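What a robot open day taught me about the washing-up

I went to the Stalten open day with my arms folded. Urix, the firm behind the robot, had promised visitors a look at "the kitchen that tidies itself", and I have been writing these tips long enough to be wary of anything that promises to do my dishes. I had a dishwasher once that promised the same.

It is set up in an ordinary office, carpet and all, with a proper sink and a marble worktop put in along one wall. Rónán Lynch did the talking. I asked him what it does with a greasy roasting tin and he said that was on the list. I have a list like that myself.

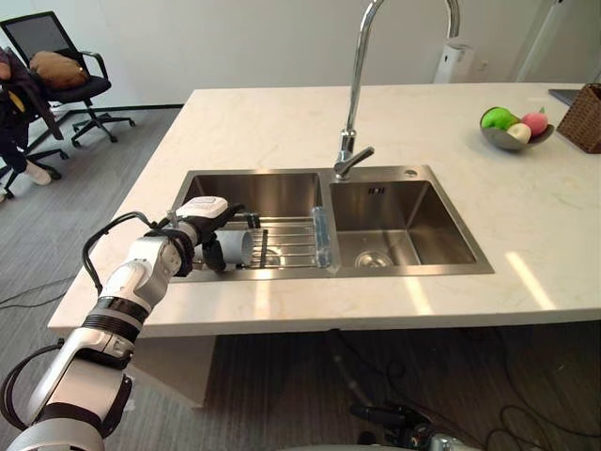 The Urix arm at the sink, with the drying rack over the left-hand basin.

Credit where it's due, the rack is a good idea and you don't need a robot to have one. If you've a double sink and not much worktop, get a rack of metal rods that sits across one basin. The drips go down the plughole and you keep the other basin clear for washing. Mine is a Tomberg, bought in March, and it has seen off two plastic draining boards.

Some things to know before you buy:

Measure the basin from rim to rim, outside edges, then check the rack has a bit to spare each side. Too short and it drops in with your glasses on it.

Lay bottles and tins on a slope with the open end lowest. Flat on their sides they hold a spoonful of water for days.

Anything with a narrow neck wants a swirl of hot water last, as it dries quicker.

Lift the rack out every week and scrub underneath. Limescale gathers where the rods meet the rim, and a cloth wrung out in white vinegar shifts it. Keep that cloth well away from marble, mind. Vinegar eats into the polish and you'll be left with a dull patch for good.

That goes for lemon juice and most bathroom sprays too. For marble use warm water, a drop of washing-up liquid and a soft cloth, then dry it off. 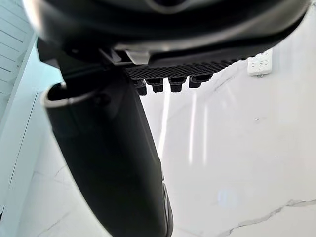
I put the question of cost to Catríona Brennan, who was on the door, and she said there was no price yet. There was a leaflet. It said the hand could manage "over 60 household objects", and I'd like to see the list, as I have that many lids alone.

Would I have one? Not at present. A machine that needs the whole worktop to itself is no use in a kitchen the size of mine -- and I'd still be the one wiping round the taps. Ask me again in 7 years. The rack I'd buy tomorrow, and if your sink is an odd size, Ocampo will cut one to fit.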